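Le poisson entier disparaît de nos cuisines

Par Shagufta Malik
Mars
Partages : 300 — Commentaires : 19

La poissonnerie Gamier a retiré en mars ses poissons entiers de l'étal du fond. Il reste les filets, les pavés, les brochettes déjà marinées et un bac de crevettes cuites. Pour un maquereau ou un merlan avec sa tête, il faut désormais commander la veille, avant midi. J'ai demandé la raison au comptoir. On m'a répondu que les entiers partaient mal, qu'il fallait en jeter, et que les clients qui en prenaient encore demandaient presque toujours qu'on les prépare.

Je ne reproche rien à Gamier. Un commerçant vend ce qu'on lui achète. Mais je pense que nous avons tort de laisser filer cette habitude, et que la perte est plus large qu'une question de goût.

Le prix d'abord. Le filet coûte plus cher au kilo, ce qui est normal : quelqu'un l'a levé, et ce quelqu'un est payé. Seulement, on achète aussi la commodité sans voir ce qu'elle retire. Avec la tête et les arêtes d'un poisson blanc, on fait un fumet en vingt minutes, avec un oignon, un peu de poireau vert et un verre de vin. Ce fumet sert le lendemain pour un riz ou une soupe. Celui qui achète deux filets sous film achète deux filets et rien d'autre, puis il achète un cube de bouillon.

La fraîcheur ensuite. Un poisson entier se laisse juger. L'œil bombé, l'ouïe rouge, la peau tendue, l'odeur : ma mère m'a appris cela avant de m'apprendre à faire cuire des pâtes. Sur un filet sans peau, il ne reste presque rien à lire, sauf l'étiquette. Nous avons remplacé une compétence assez simple par une date imprimée, et nous faisons confiance à la date.

On me dira que c'est le cas de presque tout ce que nous mangeons. C'est vrai. La volaille arrive en blancs, la salade en sachet, le fromage râpé. Je n'ai jamais plumé un poulet et je n'ai pas l'intention de commencer. Il y a des tâches que l'on est content de confier à d'autres. Je place pourtant le poisson à part, parce que l'effort demandé est faible. Écailler une daurade prend quelques minutes dans l'évier. La vider demande une incision et un peu d'eau froide. Beaucoup de poissons peuvent d'ailleurs être vidés par le marchand sans qu'on touche au reste, et c'est déjà une bonne solution.

L'argument de la mauvaise odeur revient souvent. Il est exagéré. Un poisson frais sent peu, et les déchets enveloppés dans du papier journal, puis gardés au congélateur jusqu'au passage de la benne, ne sentent rien du tout. L'argument des arêtes est plus sérieux, surtout avec des enfants ou des personnes âgées à table. Mais un poisson cuit entier se détache mieux qu'on ne le croit. On passe la lame le long du dos, on soulève le filet du dessus, on tire l'arête centrale par la queue et elle vient avec presque tout le reste. Il faut l'avoir fait deux ou trois fois. La première fois, on en laisse, et on mange lentement.

J'ai parlé de tout cela avec Mỹ Trương, qui a tenu pendant des années une petite cantine rue Sethi. Elle ne partage pas ma nostalgie. Pour elle, les gens n'ont pas désappris par paresse : ils rentrent plus tard, ils habitent plus petit et ils mangent seuls plus souvent. Elle servait du poisson entier le soir, jamais à midi, car à midi les clients avaient une demi-heure et une chemise propre. « On ne fait pas la leçon à quelqu'un qui a une demi-heure », m'a-t-elle dit. Je lui donne raison sur ce point. Je note tout de même que ses clients du soir en redemandaient.

Il y a aussi ce que l'école ne fait plus. À Olto, la commune où j'ai grandi, 1051 habitants au dernier panneau que j'ai vu, une dame venait une fois par trimestre nous faire la cuisine dans le préau. Nous avons appris à reconnaître une sardine d'un hareng, à tenir un couteau et à ne pas courir avec. Personne n'appelait cela de l'éducation au goût. Je ne sais pas si mes camarades cuisinent aujourd'hui, mais je suis à peu près certaine qu'aucun n'a peur d'une tête de poisson. 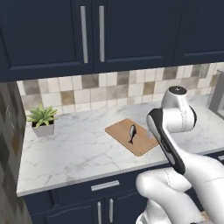 Petit poisson gris entier sur une planche à découper.

La peur est pourtant le mot que j'entends le plus. « Ça me regarde », dit mon neveu. Il mange du poisson deux fois par semaine, pané, en rectangle. Je comprends la gêne. Je crois cependant qu'il est plus honnête de savoir que l'on mange un animal, et que cette connaissance rend plus soigneux. On gaspille moins facilement une bête entière qu'une portion. On choisit aussi autrement : on se met à demander d'où elle vient, comment elle a été pêchée et si c'est la saison.

Les petites espèces profitent de ce regard. Le tacaud, le chinchard et le grondin se vendent mal en filets, parce que le travail est long pour peu de chair. Entiers, au four ou grillés, ils sont bons et ils coûtent peu. Quand l'étal ne propose plus que des filets, il ne propose plus que les espèces qui se filètent bien, c'est-à-dire toujours les mêmes : le saumon, le cabillaud, le lieu. Le choix se réduit sans que personne l'ait décidé.

Je ne demande ni loi ni campagne d'affichage. Je proposerais volontiers des choses modestes. Que les poissonniers gardent un coin d'entiers, même petit, et affichent le prix vidé et écaillé. Que les marchés fassent une démonstration de temps en temps, comme celui de la place Ritine l'a fait l'automne dernier. Que ceux qui savent montrent à ceux qui ne savent pas, à la maison, sans en faire une cérémonie.

Pour commencer, je conseille une truite ou un petit bar. Four chaud, sel, un filet d'huile, deux tranches de citron dans le ventre. On surveille la chair près de l'arête — quand elle n'est plus translucide, c'est cuit. J'ai commandé quatre merlans chez Gamier pour la fin de la semaine. Il a fallu appeler avant midi.

Commentaires (19)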